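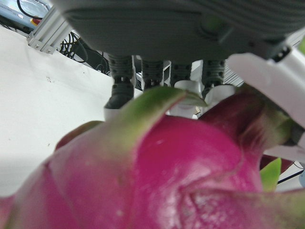
Dragon fruit, close up.

Wokel fruit scale, bench model
Reviewed by Ehsan Dogar, December 13, 2025

The Wokel weighs to 1,000 g in 2 g steps. Against a 100 g check weight it read 100 on every corner of the pan, and 98 once after the tare key was held too long. Drift overnight was nil. The display dims after a minute and cannot be set otherwise — a nuisance when peeling and trimming between readings. Soft fruit sits well in the shallow dish, though juice collects under the rim and the dish has to come off for washing. The older Sethi has a better keypad but a slower response. Batteries are included, the mains lead is extra.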